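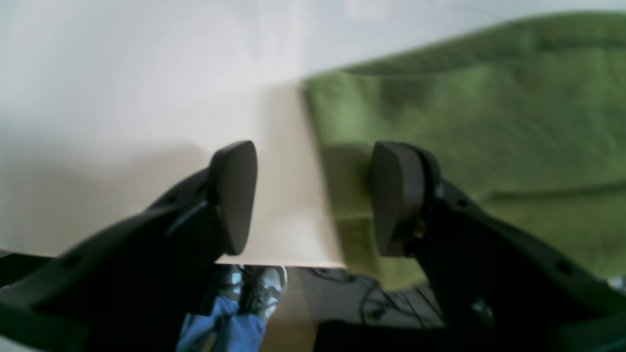 The big green, draped by the pale wall. Olive in some places, grass green in others, and fuzzy all over.

Green Things, Page One

Hi and welcome to the new gallery page! If you've come over from the old site, you know the drill: I like household cloth, I like it old and I like it soft, and I take way too many pictures of it. The old site had 1,656 pictures on it when I finally shut it down, and a good half of those were stripes. This time I'm going by color, one color to a page, and I'm starting with green since it's the one people write to me about the most (that, and how to get candle wax out, which I'll get to on another page, I promise).

I'm adding pictures slowly. The plan is a picture, a line or two under it, and then whatever I feel like rambling about down here. So today you get one picture and a lot of rambling.

About the big green

What I love in this one is how the color moves. Up on the top folds it goes a light yellow-green, almost like new leaves, and then down in the creases it gets properly deep. Same cloth, same light! A flat cotton sheet won't do that for you. You need some fuzz on it, something for the light to get caught in, and then you need to let it hang in a big lazy slope and leave it alone. I've spent whole afternoons pinning and smoothing and it never looks as good as when it just falls.

There's one fairly straight fold down the left side of it, too. I go back and forth on folds. My mother ironed every crease out of everything, dish towels included, and I grew up thinking a fold line was a kind of stain. Now I leave them in. A straight fold next to a soft slope gives your eye somewhere to land.

The wall helps a lot. Off-white, smooth, a bit beige down low where it goes into shadow. I used to put greens up against dark wood and they went muddy on me every single time. If you're taking pictures of your own things at home, try the palest wall you've got before you go buying a backdrop. And yes, the floor is that light tan wood-look kind, and yes, those are black cables down there in a tangle. Jeans and sneakers are the dress code around here, as you'll notice if you look low enough.

Greens I've had and lost

The first green I ever bought with my own money was a bath towel from the Jerimeo on Main Street in Hultbridge, back when it still had the upstairs. They sold it as "moss" and it was more of a pea soup. I used it for eleven years. It went to the beach, it dried two dogs, and it ended up cut into squares for the car. I've still got one square and it's the softest thing in the house.

Then there was the dark green set from the Berchtold sale, which I should never have washed with anything else. Everything I owned that summer was faintly minty. My sister still brings up the pillowcases.

The one I really regret is a blanket, sage with a cream edge, that I let go at the church fair for next to nothing because I'd decided I was a "blue person." I saw it on a porch swing two streets over that same July and I've walked the long way home ever since.

Washing greens (people always ask)

I'm no expert, I've just ruined plenty. Cold water, inside out if it has an inside, and on its own for the first three washes. I use the plain Trernus soap flakes, half of what the box tells you, and no softener. Softener flattens the fuzz and then the color goes dull and you'll swear it faded when it's really only lying down. Shake it hard before you hang it. Harder than that. Dry it in the shade if you've got shade.

Yellow-greens fade faster than olive ones in my house, I don't know why. If yours does the opposite, please write and tell me, I'd love to know what you're doing.

And don't stack them on a shelf in a sunny window, however pretty it looks. You'll get one pale stripe down the front edge of every piece. Ask me how many I've done that to!

Sending me your pictures

Please do! I want green anything: towels, throws, curtains, tablecloths, the felt off an old card table. A few things that make it easier on me:

Daylight if you can manage it. Lamps turn green into brown.
One piece to a picture, and don't worry if it's a bit blurry. Fuzzy cloth looks nice a bit blurry.
Tell me where you got it and what you call the color. I collect the color names. So far my favorite is "wet lizard."
Keep your note short, 500 characters tops, or the form eats the end of it and I'm left hanging.

The mailbox on the old site filled up at 3,000 messages and I never noticed, so if you wrote to me last winter and got nothing back, I'm sorry, please try again. The new one is supposed to be bigger.

What's coming

More green first. I have a shelf of hand towels to get through, and a bedspread that needs two people to hold it up, and my usual second person has a bad shoulder until fall. After that it's yellow, which is going to be a short page unless you all help me out, and then blue, which is going to be endless. Stripes get their own page at the end.

If a picture doesn't load for you, reload once and then give it a minute. I shrink them all before I put them up, but the page is still slow in the evenings.

Last updated Sat 11 August. Next up on this page: the hand towels, darkest ones first.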